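About us

Tindska is a training and demonstration workshop for small-scale automation. We show people how robots learn everyday handling jobs, and we help small firms and colleges decide whether that kind of work is of any use to them. The company was set up by Joaquim Bragança, who had spent years repairing packing lines, and Védís Þrastardóttir, who taught electronics. They still run it between them, with a small team at the Allarham site.

Most of what we do takes place on ordinary desks. We picked household objects early on because visitors know how they ought to be handled, and can judge for themselves whether a grip looks sensible. A wire dish rack has been on the list from the start. It has a flat rim wider than its wires, a lot of narrow uprights and very few flat places to take hold of, so the person holding the gripper has to choose where the two fingers go before closing them. 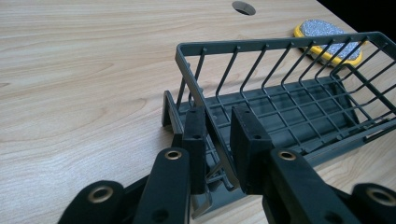
Our open days began as a favour to a local college and have since become a regular part of the year. The last one was on 11 Apr 2025 and 23 people came. They were mostly teachers and people from small workshops, plus two families. The day starts with a short talk from Védís on how a task is recorded by hand and what a robot can later learn from it. After that everyone goes to the desks.

Visitors use the hand-held grippers themselves. We give very little instruction at first: hold it level, line the pads up either side of the part you want, and close slowly. People who work with their hands tend to approach from too far away and then correct. Children usually go straight in. Both are useful to us, and recordings are kept only from visitors who have signed the form at the door.

In the afternoon Joaquim goes through a few of the morning's attempts on the big screen and talks about what a machine would make of them. Wire goods come up every time. Gripping close to a corner gives a firmer hold, but there is less room for the fingers, and one pad has to go inside the rim while the other stays outside.

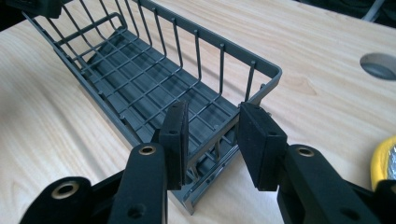 The workshop keeps a library of 586 handling tasks, each with a written sheet giving the object, the starting position and the finish. The sheets are stored in Sternelora, our own booking and records system, which schools can also use to reserve a desk. Partner colleges may copy any sheet for teaching at no charge.

We moved to Allarham from a single room in Villca when the desks no longer fitted. The present building has step-free access, a kitchen for visitors and parking at the rear. Groups of up to 12 can be taken on weekdays by arrangement. Larger groups should come to an open day.

The next open day will be in September. Places are free but must be booked, and under-16s need an adult with them. Please wear closed shoes and tie back long hair. Bookings and questions about group visits go through the contact page, and Védís answers most of them herself.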